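**Ticket:** gripper drops or shifts cut pieces during transfer to pot
**Project:** Stonditz (student robotics club, kitchen task)
**Opened by:** Lilian Khaemba
**Assigned to:** Jabari Kashindye, Hauke Dreßler
**Priority:** medium
**Status:** open, workaround in place

### Summary

Pick from the cutting board succeeds on most attempts. The piece then rotates or slips between closing the fingers and the start of the lift. It affects short pieces more than long ones. No error is raised. The controller reports a good grasp and carries on to the pot with nothing in the fingers.

### Steps to reproduce

1. Home both arms, wait for the ready state.
2. Load the task file `board_to_pot` from the shared folder, not the local copy.
3. Put the board on the marble-pattern mat, pieces spread out.
4. Run with the default close delay (150 ms).
5. Watch the fingers during the first part of the lift.

### Expected

The piece stays where it was gripped until release over the pot.

### Observed

The piece turns about the finger contact line, or falls back to the board. When it falls it often pushes a neighbour, so the stored pick positions are out for the next cycle as well.
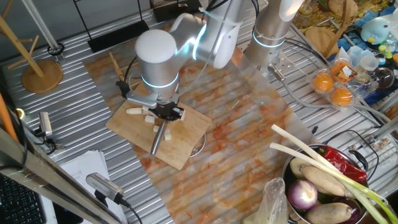 *Gripper over the board, white pieces spread out, pot at lower right.*

### Log

**2024-06-24, Jabari**

Ran the sequence with the task file as found. Fault reproduced on the second cycle. Relevant output:

```
[task] pick: target reached
[grip] close cmd sent, delay 150
[grip] state = HOLDING
[task] lift: start
[grip] state = HOLDING
[task] place: start
[grip] state = HOLDING
```

The piece was back on the board by the `place: start` line. State never changed. HOLDING appears to be set when the close command is acknowledged and is not checked against finger position afterwards.

**Hauke**

Confirmed in the source. `HOLDING` is set in the acknowledge handler. Finger position is published but nothing subscribes to it. This was left as a to-do by Milovan in December, when the task only used foam blocks and it made no difference.

Separate point: the delay starts when the command is sent, so any lag on the bus comes out of the closing time. At 150 ms the lift can start before the fingers have stopped moving. That fits the rotation better than low grip force does.

**Lilian**

Tried more force first, before reading the above. Long pieces fine. Short ones squeezed out sideways. Put the force back to default - please leave it there until the delay is sorted, otherwise we are changing two things at once.

**Jabari**

Close delay raised from 150 to 500 ms. Rotation gone on long pieces. Short pieces still slip now and then. Tried 2000 ms as an upper limit and saw no improvement over 500, so the remaining slips have another cause. Left at 500.

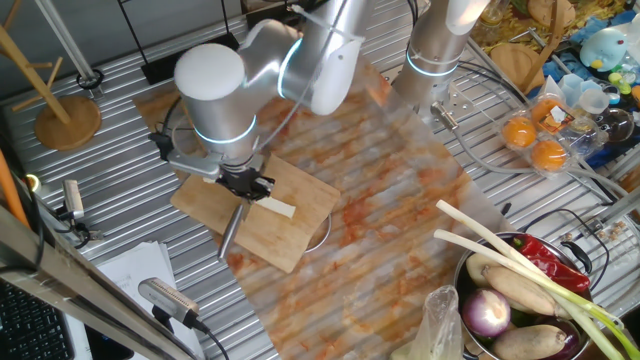
Next I looked at approach height. The pick height is a fixed offset from the board surface, measured once on the old board from Rugemalira. Board thickness is hard-coded in `scene.yaml` and I don't think it was updated when we changed over. If it is wrong, the fingers close too high on anything short. Needs measuring with callipers.

**Tatu**

Callipers are in the Trestora box, second shelf. I'll measure tomorrow after the lab slot. Please don't re-teach the pick positions before then, they are all relative to the same value.

### Workaround

Use a close delay of 500 ms and pick long pieces only. Stop the run by hand if a piece is dropped.

### Outstanding

- [ ] Measure board, update `scene.yaml` (Tatu)
- [ ] Subscribe to finger position, clear HOLDING if the fingers close fully (Hauke)
- [ ] Start the delay from acknowledge instead of send (Hauke)
- [ ] Repeat short-piece test at default force (Jabari)
- [ ] Tell the Sorurby entry group that their copy of the task file has the same fault (Lilian)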